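Sizing a Shale Shaker Screen for a Closed Mud Loop
Project report, Solids Handling Laboratory, 14 September 2021
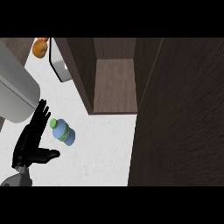

The shaker is the first stage of solids removal in the loop and sets the load on everything downstream. Our task was to choose a screen for the Privine test rig, which circulates water-based mud at 85 gallons per minute. Two panels were compared: the Flolisis flat panel and the Csizmadia corrugated panel.

Each panel was run 6 times at the same deck angle. Mud weight was checked before every run, and the discharged solids were dried and weighed.

Results
The flat panel removed 50 percent of the sand fraction by weight. The corrugated panel removed 83 percent but blinded sooner – mainly along the feed end – and had to be washed down between runs. Motor current was the same for both.

Discussion
Deck angle was fixed in March, when the Desia mounts were welded, so its effect could not be tested. A steeper deck may reduce blinding at the cost of drier cuttings. The corrugated panel is recommended for the rig, with a spray bar fitted over the feed end. Wear life was not measured.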